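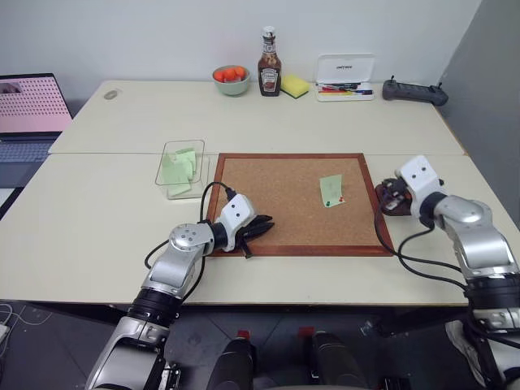 Where do you pin a note so that the next person will see it? On a plain cork board at the spot where everyone stops anyway, with one subject per note and the newest one right in the open.

That is the idea behind a small project that has caught on fast in Favdale, where the shared workrooms on Mondik Street have gone back to paper. Since July, the long tables there have had their own cork boards, wood-framed squares small enough to pick up and carry to the next table. Sticky notes are the only thing that goes on them, and push pins hold them down so they don't curl up and drop off by lunchtime.

"I love these boards," said Thodoris Galanis, who looks after the rooms and ordered the first batch. "You walk up, you read one note, you know what's going on with that table. I used to send messages to the whole building and then go around asking who had read them!"

The boards came out of a members' meeting in the spring, when people complained that the old wall calendar by the entrance was too far from the work. Fuentealba, the supply store two doors down, offered a discount on cork and paper, and the whole order came to $3,125, pins and spare pads included. The town's small grants fund paid up to 300 of that and the members covered the rest from their dues.

Notes live in a clear plastic container beside the board, and pens stay on the table too. Galanis asks people to use two pins on a note that has to last overnight – one pin lets the paper swing around and the corners start to lift. Anything older than 14 days comes down, even if it's funny.

Akash Malhotra runs the evening bookbinding group, Simetico, and says his members took to the boards right away. They leave word about glue that is running low, a ruler that went home in the wrong bag, or who has the key to the paper cabinet. One note in his first week asked for a recipe for plum cake and got five replies.

"It's friendlier than an app," Malhotra said. "You recognize people's handwriting after a while. I know who's been in before I've even read what they wrote."

He has one request, and it's a popular one: a second color of paper for things that are urgent. Galanis is all for it and plans to bring pads in another shade when the supplies are next topped up.

Members who would like a board for their own table can sign up at the front desk before 6 p.m. Bring your own pins if you have a favorite kind – the ones with the big round heads go quickly.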